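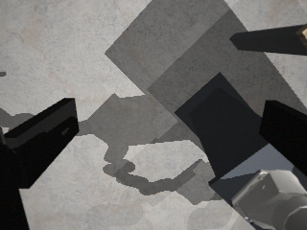 Figure 1. Simulated view: a black gripper finger over a pale, mottled, stone-like surface.

4.2 What players do when the gems run out

I went into this part of the study with a pretty firm guess, and I was wrong about a good chunk of it, so let me lay out what I expected first. Gorkside is a free card battler with two currencies. You win coins by playing, and you buy gems (or get a small trickle of them from daily quests). My guess was that players who hit zero gems would either pay up or leave, and that they'd do it fast, probably the same evening.

To check, I followed 300 accounts whose owners had agreed to share their play logs with me. All of them were fairly new, all had finished the tutorial, and all had reached the Camenzind arena, the first place in the game where losing a match costs you a rank. I picked that arena on purpose. Before it, you can lose all day long and barely notice. After it, a weak deck starts to hurt, and the shop button starts to look awfully friendly!

I logged each account for 30 days from its first match in Camenzind. For every session I kept the start time, the number of matches, the gem balance going in and coming out, and whether the shop was opened. I did not record chat, friend lists or purchases in other games. A session ended when the player had been idle long enough for the server to drop them, and yes, that makes some sessions look longer than they felt to the person playing. I left it alone, as trimming them by hand seemed worse.

The most common thing people did at zero gems was keep playing. They stopped opening chests early, they let the timers run, and they came back later in the day to collect. Sessions got shorter but there were more of them. I'd call this waiting play, and it showed up in accounts that had bought gems before as well as in accounts that never spent a cent.

The second pattern took me longer to spot. A group of players began to save on purpose. They'd let the quest gems pile up to 1,000, spend the lot on one big chest, and go right back to saving. In the short interviews, several of them described the big chest as the fun part of the month, and a couple told me they'd stopped caring what was in it. (One had pulled the same common archer over and over and was still cheerful.) Those accounts opened the shop a lot while they were saving, mostly just to look, so anybody using shop visits as a stand-in for buying intent should be careful with this kind of player.

Leaving did happen, of course. But when I lined up the last sessions of the accounts that went quiet, an empty gem balance was a poor predictor. A run of losses right after a rank drop did much better. Fomon, the older title from the same studio, has no rank loss at all, and I'd love to see the same logging done there as a comparison.

Now for the weak spots. My players volunteered, so they probably like the game more than most people do. August also brought a card balance update halfway through logging for the later accounts, and the update made two popular cards cheaper to upgrade. I reran the session counts without those accounts and the shape held, though the saving group got smaller.

4.3 Matching accounts to interviews

I kept the interview notes and the logs apart until both were coded, and I joined them using Kunus, a little script I wrote for the job. It swaps each account name for a random tag and throws away the key once the join is finished. The interviews were short and most took place in the evening, after people were home and had a match or two behind them.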